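Neston House > Get Involved > Current Openings > Kitchen Host

Kitchen Host, Part-Time (Mornings)

Shared 23 times | 2 comments

We are looking for a friendly, steady person to look after the shared kitchen at Neston House, and if you are the kind of person who can't walk past a sink with a cup in it without rolling up your sleeves, we would very much like to hear from you.

First, a little about us, as not everybody who reads this will have been through the door. Neston House is a shared workspace on the upper floor of the old Sheehan building, with a mix of desks that people rent by the month and desks they can just turn up and use. We have bookkeepers, a couple of translators, people who design greeting cards, and a small firm called Tasow that makes maps for hiking clubs and always seems to have a long roll of paper underfoot somewhere. They are a nice bunch. They drink a lot of coffee and tea, they mean well about washing up, and then the phone rings and the mug stays where it was put down.

That is where you come in! The kitchen is the one place where everybody meets, and when it's in good shape the whole floor feels better. When it isn't, people start taking their lunch back to their desks and we all get a bit grumpy with each other. Our last host was with us for a long time before moving out of state, and we've been covering the mornings between us ever since, with mixed results (some of us load a drying rack much better than others, and we know who we are).

What the job is like

You would start at 8, before most of the members arrive. The first part of the morning is quiet. You'd get the coffee going, put away whatever was left to dry the night before, wipe down the counters and check the milk. From then on it comes in waves. There is a rush when people get in, another one in the middle of the morning, and then a long, slow one over lunch. In between you'll wash cups and glasses, restock the tea drawer, keep the fridge from turning into a museum, and chat with whoever is waiting for the kettle.

We wash by hand. There's room to have one side of the sink going while things drain on the other, and we'd ask you to keep to that arrangement, as our members are used to it and will (mostly) follow your lead.

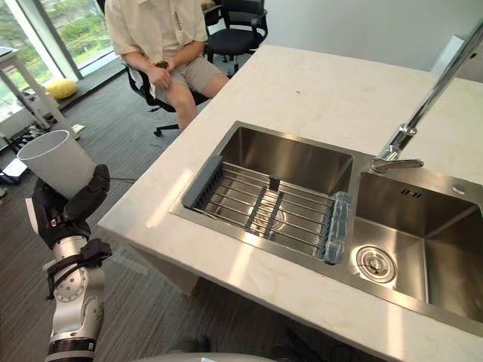 The double sink, with the roll-up rack over the left basin.

The countertop is white marble with a little grey veining, and we are fond of it, so part of the job is being kind to it. No lemon, no vinegar, no scouring powder, and please wipe up coffee and red wine as soon as you see them. We keep a gentle soap from Gruvik under the sink for the counter and an ordinary dish soap for everything else. The steel gets a rub with a soft cloth at the end of the shift, going with the grain, and so does the faucet, which shows every fingerprint. The rack rolls up when you need the whole basin for something big like the soup pot. Give the rods a proper wash once a week and run a small brush along the silicone strips, where the tea likes to collect.

The floor by the counter is carpeted. We know! It's soft to stand on, which your feet will thank you for by lunchtime, but it does mean that drips need blotting right away, and that a full cup carried across the room deserves a bit of attention. You'll find a stack of old towels in the tall cupboard for just this purpose. Please don't be shy about using them, and please don't be shy about handing one to a member who has spilled something, either.

On Fridays we put out a shared lunch for anyone who wants to join in, usually 30 people or so by the time everyone has drifted over. You don't have to cook. The food is brought in, and you'd help set it out, keep the plates moving and then sit down and eat with us. We'd be sorry if you didn't.

Who we're hoping to find

You don't need to have done this kind of work before. We can show you where things go in a morning, and you will very likely have better ideas than ours by the end of the week. What does matter to us is that you turn up when you say you will, that you like having people around you, and that you can ask somebody to rinse their own bowl without making them feel two inches tall. You'd be on your feet for much of the shift and would sometimes lift a case of milk or a box of dishes. If some part of that is hard for you but the rest sounds right, write to us anyway and we'll talk about how to arrange things.

It also helps if you can read and write enough everyday English to keep the shopping list and leave a note for the evening crew. A second language is always welcome here.

Hours and the rest

The shift runs from 8 until 2, Monday through Friday, with a paid half hour for a sit-down break. The hourly rate is posted at the front desk and we will send it to anyone who asks by email, along with the paid time off. You'd have a locker, a desk to use free of charge outside your shift if you have a project of your own, and all the coffee you can drink. The building has an elevator and there is a bus stop right outside.

We would love for you to start before the end of October, but we'll wait a little for the right person.

How to apply

Write us a note, by email or on paper, and tell us a little about yourself and why you think you'd enjoy it. A page is plenty. You can attach a résumé if you have one, though we won't mind if you don't. If it's easier for you to talk, stop by the front desk any weekday morning and somebody will make you a cup of tea and show you around the kitchen.

Please get your note to us by Sun 13 October. We read every one and we answer every one, including the ones we have to say no to. After that we'll invite a few people in for a short paid trial morning, so that you can see whether you like us as much as we like you.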